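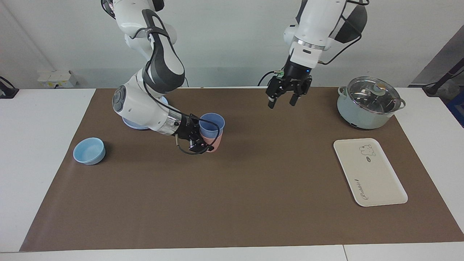
Baumgart put it to us in October that the station had taken over the part of the shift in which she used to talk to people, and that no form we had handed out had a line for that. We have tried to take the point seriously in what follows.

**Figure 3.** Two-arm tableware station. The right arm grips a light blue cup nested in a pink one; the left gripper is open. A bowl, a plate, a tray and a lidded electric pot share the mat.

### 4.2 Changes to task content at the tableware station

Before the change, sorting and stacking at the Vumen site was done by hand at a shared bench. Staff arranged their own order of work and swapped places when their wrists or backs became sore. The two-arm station (Figure 3) now does the stacking, and the remaining manual work falls into loading, clearing and correction. Loading means putting mixed items on the mat within reach of both arms. Clearing means taking away finished stacks. Correction covers everything else, from a cup lying on its side to a grip that has closed too low.

We followed 19 employees through the first 126 shifts with the station in use. Each kept a short log, and 7 of them also took part in interviews. Log entries were coded by two of the authors working separately, and disagreements were settled by discussion. Schmieder, the integrator, supplied the stop records but had no access to the logs.

Loading was described as easier than the old work. Correction was not. The usual complaint was about timing: a stop could come at any point, and a person clearing stacks had to leave the job half done to attend to it. Employees began to stand where they could see both arms, even when their own work was at the other end of the room. We coded this as monitoring, although it appears in no job description and the site had not planned hours for it.

Nested items were mentioned more often than single ones. Two cups held together are handled as one load, and employees said they found it hard to judge by eye whether the inner cup was properly seated. Several took to pressing the cups together by hand after release. The written procedure does not ask for this, and the supervisor at Vumen was unaware of it until we reported it.

Rotation also changed. At the shared bench, people swapped places on request. With the station running, rotation was set at fixed intervals, and it lapsed on shifts with fewer than 6 people present. Older employees reported less lifting but more standing in one spot. We have no physical measurements to set beside these reports.

The Duselell site, which runs the same station under the Nevum scheduling software, differs in one respect. Correction there is a named role with its own hours, held by one person per shift. Log entries about interruption were fewer at that site, but the item mix is also simpler, and we cannot separate the two effects with the present data. Section 4.3 takes up training and pay grading for the role.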